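Ollgate workshop, paper bench
Wednesday, August 31, 2022
Palard shelf, continued

Picking up from where I left the Palard boxes last time, which was in the middle of a stack with a pencil sticking out of it as a bookmark. The pencil was still there this morning and so was the stack, so thank you, everyone, for walking around it.

A long day at the light table today and a good one. I wanted to get a feel for how the glossy things and the paperbacks ought to be stored, meaning which go upright in the clear boxes and which lie flat, and I also wanted to look hard at the spines before I decide anything about repairs. Liesbeth asked me to write it down properly this time (she is still trying to work out what I meant by "see the green one" in the spring notes, and so am I), so I'm going to be wordy on purpose.

The list now stands at 1,608 titles. I haven't handled anything like that many, I just want the figure in the book so that we're all quoting the same one. The science fiction is the part I keep drifting back to. I grew up with a brother who read nothing else and left it in the bath, on the stairs, under the cat, and I suppose I have a soft spot for anything with a planet on the front. Amber says I'm doing the fun shelf first and leaving the tax manuals for her. She's right, and I have promised her cake.

Spines. I started with the white ones, partly for the cheerful reason that they show everything. A black spine will hide ten years of rubbing and then surprise you when you tilt it to the lamp, but a white one tells you straight out where it has been pulled from the shelf and where it has been dropped. The usual damage is at the ends. Fingers hook over the head to tip a book out and the cover stock goes soft there, and down at the tail the book stands on its own edge for years with the weight of its neighbors leaning on it. None of this is news to anyone who reads this notebook but I find it helps to say it over while I work, a bit like reciting the recipe with the oven already on.

The purple one came up in this batch. I was very taken with the cover, which is a deep violet with a pinkish glow in it, pale swoopy lettering at the top and then a block of magenta type that you could read from across the street. For all that it's the spine I want on record, so:

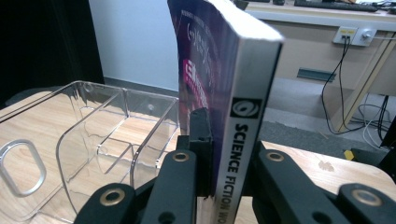 Purple cover, white spine. Publisher's mark (white swirl on a black square) above SCIENCE FICTION WO... Small crease and scuffing low on the spine, top corner a bit rounded.

I've put it down as "light wear, no treatment" and I'm happy with that. I did think about the crease for longer than it deserved. My first instinct with any crease is to reach for the bone folder and a scrap of silicone paper, and then I remember the blue atlas and sit on my hands. A crease in coated cover stock has broken the coating already, and pressing it mostly makes a flatter broken line. If it starts to lift or flake we can talk about the Amano paste, thinned right down and on the smallest brush, but for now a snug upright place with proper support on both sides will do it more good than I can. Same goes for the corner. A rounded corner is a corner that has been read, and I'm not going to rebuild it so that it can look startled next to its own pages.

Which brings me to boxes, and here I have opinions, so get comfortable.

We've been going back and forth about the clear plastic boxes ever since the Cekholm order came. I was against them at first. I thought they looked like something for a bathroom, and I worried about light, and I missed the gray board ones we made ourselves at the old place with the linen tape. I have come around a good deal. You can see at once what is in them and whether anything has slumped, which with the board boxes you only found out by lifting the lid and sighing. The bins with a handle opening in the side are also kind to the wrists, and I'm at an age where I notice. Light is still a worry, but the shelves on the back wall have the curtain, and if we all remember to draw it at night then I think we're fine. Please do remember to draw it at night.

The divided ones are another matter. I like the partitions very much for thin things that won't stand by themselves, pamphlets and stapled issues and those little folded inserts that fall out of everything. Each one has a wall to lean on and the pile can't fan out and curl. But the inside width is fixed, and we have to be sensible about what goes in. I measured one compartment at 178 mm front to back and the bin I had next to it at 194 mm, and those few millimeters settle the matter for quite a lot of the shelf. Ordinary paperbacks drop in nicely. Magazines in the larger format don't and shouldn't be coaxed. I caught myself coaxing one this morning, tilting it in at an angle and telling it that it would be fine, and then I took it out again and made a cup of tea.

So, large glossies lie flat. I'd half known it already but I wanted to go through the motions with a real magazine on the table and a real box beside it, and not decide it from the chair.

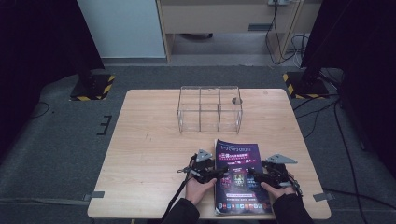 The other thing about glossies, while I'm on them, is the slipperiness. A stack of coated covers has no friction in it at all. You square it up beautifully, you turn around to find the label, and the whole lot has gone off sideways like a hand of cards. I'm now putting a sheet of plain uncoated paper between each, cut slightly small so it doesn't stick out and get grubby, and that has calmed things down. It also keeps the dark inks from rubbing off on each other. Dark navy and purple covers are the worst for this in my experience, they mark if you so much as look at them, and they pick up fingerprints that you then spend ten minutes breathing on. Clean dry hands, or the thin gloves if you're a person who gets on with gloves. I never have.

How high to stack is still open. I did one pile of 34 and it looked perfectly well behaved, but the bottom issues felt tight when I lifted them, and I could see a faint wave in the pages along the stapled side where all the spines were sitting one on top of another. I took it down again and alternated them, spine left, spine right, and split the pile in two. Much happier. If you find a stack that isn't alternated then it's one of my early ones and you have my blessing to fix it.

The Chinese-language issues need someone better than me for the cataloging. I can match a cover to the list when the list gives me a picture or a volume number, and I can tell which way up it goes, and that's where my usefulness stops. The cover text on some of them is tiny and I'd much sooner leave the title field blank than fill it with a guess that we all then copy out faithfully for years. Liesbeth has a colleague who reads it well and can come in November. Until then they get a pencil number on a slip tucked inside the back cover, never on the cover, and the same number in the ledger. Pencil on coated paper doesn't take anyway, it just skates about and leaves a dent, so please use the slips, there is a whole envelope of them in the left-hand drawer.

A few odds and ends before I forget them.

The table wants a wipe with a barely damp cloth at the end of each day, and then it wants to be left alone to dry properly before anything made of paper goes near it. It's a lovely pale surface and I'm glad we have it, you can spot a loose staple on it straight away. The carpet is less helpful. Staples that go over the edge into that gray pile are gone until somebody finds them with a sock.

On that subject, do keep things back from the front edge of the table if you're leaving them for any length of time. I'm as bad as anyone for this, I like to have the thing I'm working on close up to me, but an overhang turns into a bend if it sits there over lunch.

Amber has taken two of the paperbacks with loose text blocks over to the press side. Both are perfect-bound with the glue gone to toffee crumbs, all the pages present, covers sound. She wants to try fanning and regluing one of them and leaving the other simply tied in a wrapper, and then compare how they open. I think it's a nice thing to try and I've told her to choose the ugly one for the glue.

Labels: the removable ones aren't very removable on the clear plastic. They come off in strips and leave a gray tackiness behind. I got it off with a soft eraser and a lot of patience. For now I'm standing a card inside the front wall of each box, facing out, and it reads perfectly well through the plastic and can be swapped in a second.

Still to do on this shelf: the rest of the white spines, then the tall annuals that fit in nothing we own, then the loose inserts, which I have been putting in a folder marked INSERTS in the hope that this counts as a system. Need more plain interleaving, the small size, and a second ruler so that Amber and I can stop stealing the one we have.

Purple one is back in with the other paperbacks, third box, upright, card in front. Curtain drawn.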